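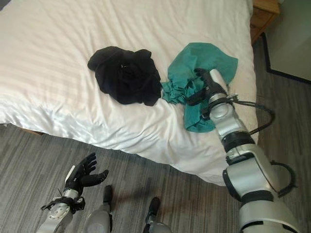

Week 5: Do tidy rooms make better sleepers?

Plenty of magazines say so. Ask how they know. The Vurkow survey had 968 replies, but every one came from people who had just bought bedding, and 695 of them rated their own sleep from memory. Memory is a poor judge of sleep.

Tài Lò will argue in the tutorial that the link is real. Maybe. A person who sleeps badly may also be too tired to put clothes away — the arrow could run backwards, and the survey can't tell us which.

Before the tutorial, read the Jovside summary and mark each claim that rests on self-report. Bring your notes on confounding from February.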